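Keeping the Office Quiet: An Interview with the Head of Workplace Services at Baltex

Workplace Services Bulletin, September
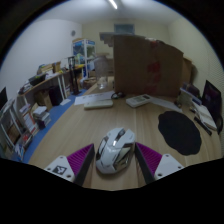

A computer mouse and a black mouse pad on a desk.

When the Plovevdale office of Baltex was reorganised into a single open floor, the complaint most often received by Workplace Services concerned neither the temperature nor the furniture. It concerned noise. Nazmiye Başaran, who has led the department for the past six years, agreed to discuss how the organisation has approached the matter, what has been spent, and which measures she would not repeat.

Ms Başaran received the Bulletin in one of the small meeting rooms on the second floor. The door closes with a felt strip along its lower edge, an addition made in the spring at her request.

"The first mistake was to treat it as a question of volume," she said. "We borrowed a meter, we walked about with it, and we found that the office was within every limit we had been given. Staff were still going home tired. The readings were correct and they did not help us at all."

The department then turned to a written survey, prepared with the assistance of Demirtaş, a small consultancy specialising in building acoustics. Staff were asked to record the sounds that interrupted them over the course of a working day and to note the hour of each. Overheard telephone conversations appeared far more frequently than any other entry, and the period between ten o'clock and noon was the most heavily marked. The photocopier, which had been moved twice following earlier complaints, was hardly mentioned.

"I was rather sorry about the photocopier," Ms Başaran remarked. "It had been in three different places by then, and one team had given up a very good window for it."

Kastriot Popescu, who led the work for Demirtaş, joined the conversation for part of the morning. He explained that speech is difficult to ignore when the listener can follow the words, and that a conversation of which only one side is heard tends to be worse. In an office with hard floors and a bare ceiling, he said, a voice may be understood at a considerable distance from the person speaking.

"People expect us to recommend partitions," Mr Popescu said. "We do recommend them in certain places. But a low partition with a hard ceiling above it will disappoint, and I would always ask a client to look up first."

Baltex accepted that advice. Sound-absorbing panels were hung above the main working area during the summer, the work being carried out in the evenings after six o'clock in order that desks could remain in use. Carpet was laid along the central corridor and beneath the printers. The total cost of the first stage was £3,547, a sum which Ms Başaran described as modest and which was met from the existing maintenance budget. The panels were supplied flat and were fitted by the building's own contractors.

She was less satisfied with the telephone booths. Two were purchased, and both were in regular use within days of delivery. The difficulty was that calls lasting only a minute or two continued to be taken at desks, as staff did not consider it worthwhile to walk to a booth and sometimes found both occupied when they arrived.

"We had bought furniture for long calls," she said. "The survey was quite clear that our problem was short ones. I should have read it more carefully before signing the order."

The department has since introduced a simple arrangement by area. The northern end of the floor is reserved for quiet work and telephones there are set to divert. The southern end, nearest the kitchen, is for teams whose work depends on conversation. The middle is left to the judgement of those who sit in it. There are no signs, apart from a small notice at the entrance to the quiet area, and no member of staff has been given responsibility for enforcement.

Asked whether the absence of enforcement had caused difficulty, Ms Başaran acknowledged that there had been some friction in the early weeks. Two teams had been placed at the northern end which, in her words, "ought never to have been there", and they were moved at the first opportunity. A further matter arose over visitors, who could not be expected to know the arrangement and who were often shown through the quiet area on their way to the meeting rooms. Visitors are now brought in by the side staircase.

Albertina Mota, who manages the accounts team and has sat at the northern end from the start, gave a broadly favourable account. She reported that month-end work had become noticeably easier and that fewer of her colleagues now wore headphones throughout the day. She did raise one reservation.

"It can be too quiet," Ms Mota said. "When the whole team is concentrating you become aware of every chair. New starters have told me they feel uncomfortable asking a question aloud, and they put it in a message instead to somebody sitting two desks away. I would not go back, but I do think about that."

Ms Başaran has taken the point seriously. From this month, new members of staff will spend their first four weeks in the middle section, beside a colleague from their own team, before a permanent desk is agreed. The change was proposed by Shahab Bahrami of the training department, who had received similar comments at induction meetings.

The Bulletin also asked about background sound systems, which play a low and continuous noise through the ceiling in order to make distant speech harder to follow. A trial was held at the company's smaller office at Ketard, where 40 members of staff work on one floor. Opinion was divided. Some hardly noticed the sound after the first morning, while others found it oppressive and asked to be seated elsewhere. Mr Popescu observed that such systems are sensitive to how they are adjusted, and that the Ketard installation had initially been set too high. The trial was extended at a lower level, and a decision is awaited.

Bülent Gökçe, who oversees property for the company as a whole, has asked that acoustic conditions be considered at the design stage in all future refurbishments. The present lease at Plovevdale runs until 2050, and several rounds of alteration are to be expected within that period. Ms Başaran welcomed the instruction. In her experience, the ceiling is usually the first item to be removed from a refurbishment plan when savings are sought.

Her advice to colleagues in other organisations was brief. She would begin with the survey, allow at least a fortnight for it, and postpone any purchase until the results had been read by the people who completed it. She would also speak to cleaning and reception staff, who were omitted from the first exercise at Plovevdale and who proved, when they were eventually consulted, to know a good deal about which doors slammed.

A second survey will be issued to staff at both offices later in the autumn. Copies of the questionnaire may be obtained from Workplace Services on request.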